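The Last Bus to Mornia

1

In November the bus from Kudov goes only until the bridge, and after the bridge one must walk. My aunt told me this on the telephone, but I was young and did not listen well. I had one suitcase and the key of a house I had never seen.

The driver stopped and switched off the lights inside. "Mornia is up," he said, and pointed with his chin. I asked how far. He thought about it for a long time. "My mother walked it in her slippers," he said, and this did not help me.

I walked. The road smelled of leaves and coal smoke. Somebody's dog came with me as far as the chapel and then went home. I found number 814 by touching the figures on the gate, and I was surprised, as in all the village there were not 70 houses.

The key turned at once. On the kitchen table stood a jar of plums and a letter with my name. My grandmother had written it in the spring, when her hand was still good. "Do not sell before you have slept here one winter," it said. "On the floor of the back room I have put a cross in blue tape. Your grandfather's chair stood there. Put there what you like, but put something." 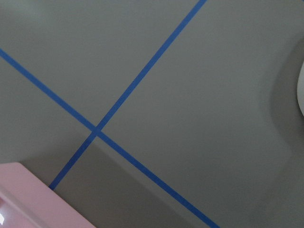

2

I slept one winter. The man from Premik came twice with his offer, and the second time he stayed for soup and forgot to open his folder.

In spring I carried my writing desk into the back room. It was too large and it covered the cross completely. I sat down, and through the window I saw the road, the chapel and the dog, who was again walking with somebody up the hill.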